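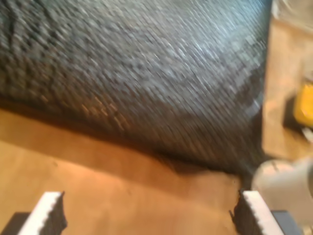 Tariq Butt wrote back on the ticket that the dryer probably wasn't the problem at all, and that I should check the vent hose before paying for parts. Fair enough! I'd already been pricing heating elements by then, so I'm glad he got to me first.

Anyway, picking up where my last update left off. Dryer is a Koppel, the older front-loader kind, and it throws error 66 partway through a cycle and quits. Drum stops, light blinks, towels come out damp in the middle. It's been doing this on and off since June, mostly with heavy stuff, and I kept ignoring it because if I hit start again it would usually finish.

Things I tried before opening the ticket: cleaned the lint screen, unplugged it overnight, switched outlets (same thing), ran it with nothing in the drum. It got all the way through empty, no error. Put the bath mats in and it died again.

2021-12-03 update: pulled the dryer out from the wall like Tariq said. Oh boy. The hose was squashed nearly flat behind the machine, and there was a plug of lint in the elbow that I had to pull out with kitchen tongs. I also went outside to look at the vent flap -- it's the Pedden one with the little louvers -- and two of the louvers were stuck shut with paint. I scraped those loose with a putty knife and now they swing.

I put in a new hose from Plumow, the semi-rigid kind, and cut it a lot shorter than the old one. The clamp that came with it didn't want to close all the way, so I used the old clamp on the wall end. Is that okay? It feels tight and I can't feel any air leaking when I hold my hand there, but tell me if I should swap it.

Ran 5 loads so far. One error 66, on the very first load, and none after that. I don't know if that first one was left over in the memory or what -- the manual has one line about holding the start button to clear codes and doesn't say how long you hold it.

Still open on my end: the clamp question, and whether I need to do anything about the thermal fuse after all those overheated cycles. The Warilgate parts counter has one in stock and can hold it for me, but I'd like to hear from you before I drive over there. Please leave the ticket open until then.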